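Plant visit notes - Negri, packing and kitting site

Typing this up on the train before I forget it all. Sorry for the state of it. Went in with the June group from our trade circle, 15 of us, badges, safety shoes, the orange vest that never closes. Negri does kitting and finishing for other people's goods. Hotel amenity sets, salon kits, linen, gift boxes for a couple of mail order firms. You've had their work in your bathroom and not known it.

Host was Ettore Bianchini, runs the finishing floor, started there as a folder himself. Fast talker, good. I got maybe half of it.

Floor first. 195 people on the site across both shifts. Loud at the carton end, oddly quiet at the linen end. They've had conveyors and a carton erector for years, nobody minds those. The newer stuff is what we came for. A Brimeck sorter that reads the order and sends the tote to the right bench. Drasico software on top that decides which bench gets what. And the two-armed stations from Penderex, which are still on trial.

The sorter is the thing that changed most people's day, and it's the least fun to look at. Before, a packer walked to the racks with a paper slip, picked the lot, walked back. Now the tote comes to you. Talked to a woman on bench 8 while the group went ahead (I do this, I get told off). She said her knees are better and her day is longer. Same hours, she meant it feels longer. The walk was where you saw people. Now it's you and the screen and the next tote. They did get the break moved so the whole row stops together, which was the packers' idea, and she rated that above anything the machine did.

Also the pace thing. Drasico shows each bench a bar, green to amber. First version had the bar on a big screen for everyone to see. Went down badly. Bianchini says straight out it was his mistake, he wanted it up there, and after two weeks he took it down. Bench can see its own bar, shift lead sees all of them. Some of our group thought that was soft. I didn't.

Coffee. Decent. Little almond cookies.

Then the trial stations. Behind black curtain, which got the cameras out. The work they are trying there is the fiddly end - cloth, towels, small items that go in with the cloth. Things that up to now were fingers only.

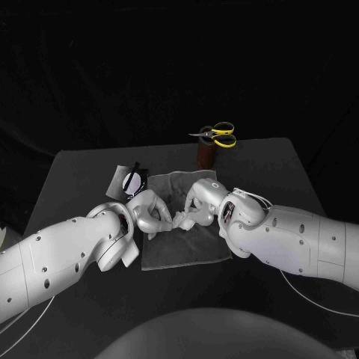
Trial station at Negri, both hands on a small piece of light cloth, dark gray towel under it.

I stood at this one longer than I should of. The hands have proper jointed fingers, not suckers or clamps like I expected. Cloth is the hard part, Bianchini said, becuase it never sits the same way twice. A box is a box. A towel is a different shape every time you let go of it. He had a good line about how long it takes to train a person to fold to the customer's spec (a morning) and how long to get one who folds to spec at the end of a shift (never, he said, then laughed, then said don't write that down. Sorry Ettore).

Speed: slow. Nobody there pretended otherwise. A good folder would be well into the pile by the time it had sorted its grip. I asked when it would be in the line proper and got a shrug and "when the folders say so." Pressed him on that because it sounded like something off a poster. The way it works, two of the folding crew are assigned to the trial each month, full pay, off target. They set up the table, choose what goes on it, and write down what went wrong in their own words. Penderex gets the sheet the same evening. I was shown one. A lot of it was about corners. One entry just said "would not accept this from a new starter."

Spoke to one of the two on at the moment. Younger guy, came from the carton end. Likes it. Says it's the first job there where somebody asks what he thinks. Also says he's not daft and knows what it's for. Asked if he was worried and he said less than his mother is. What he wants is a grade for it - at the moment he goes back to folding at the folding rate when the month's up, with everything he's learned about the station, and the next pair start from scratch. Seems like an obvious fix to me. I put it to Bianchini at lunch and he said it was "with the office." Hm.

No layoffs so far, they say. What they do is not refill. People retire from the linen end and the spot stays open, and the open spots are what the stations are meant to cover one day. One of the older hands put it a bit sharper, said it's an easy promise when the young ones don't apply anyway. Both can be true I guess. Night shift is where they struggle to hire, and that's where the first station would go if it goes anywhere.

Things I'd of liked to see and didn't: maintenance. Who fixes it at 3 a.m.? At the moment Penderex has a person on site in the daytime and that's it. For the sorter they trained up their own techs, and that took most of a year. Didn't get cost numbers either, asked twice.

Also no time for the wash side, the group ahead of us ran over.

Practical, for the fall group: eat before, lunch is late. Bring your own shoes if you have wide feet. Phones were ok everywhere except the customer racks. Ask to stop at the benches, they will let you if you ask at the start but not once you're moving. Parking is at the back gate - front one is trucks only and they do mean it.

Slides from Bianchini to follow if he sends them.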